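Liquid mosquito vaporiser

A liquid mosquito vaporiser is a small household device that plugs into a wall socket or power strip and releases an insect repellent into a room. It has two parts: a heater, kept from year to year, and a refill bottle, thrown away when empty.

Refill bottle

The bottle is often of green or clear material, so that the level can be read from outside. A thin stick, the wick, stands in the liquid and comes out through the neck. A cap covers it in storage.

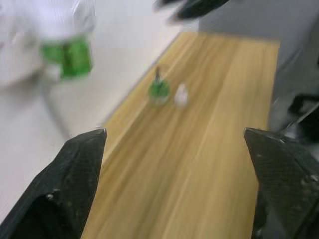
Liquid climbs the wick and is driven off at the top by a warm ring inside the heater. The Vokard refill was sold as lasting 90 nights. Bottles from one maker do not always fit another's heater -- the Tira neck, for instance, was too wide for most.

Use in the home

The heater is plugged in so that the bottle hangs upright. Where sockets are low or behind furniture, a power strip may be hung on the wall from an adhesive hook, which also keeps the table clear.

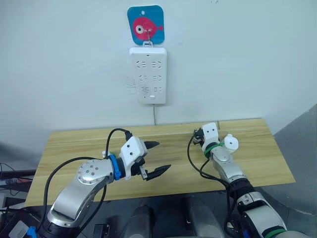 By Elżbieta Kubiak
Last revised 11 September 2019

Bedrooms are the commonest place for a vaporiser. In cooler countries it is brought out in May and put away in autumn. Curtains and bedding should be kept well clear of it.

Changing the refill

The heater is switched off and left to cool. The old bottle is unscrewed or pulled down, and the new one is uncapped and fitted in its place. The wick should not be touched or trimmed.

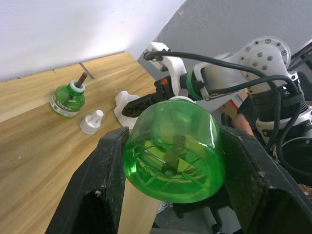

Part-used bottles are stored upright with the cap on, out of reach of children and pets. Empty ones should be disposed of as the label directs.

See also: Mosquito coil; Mosquito net; Citronella candle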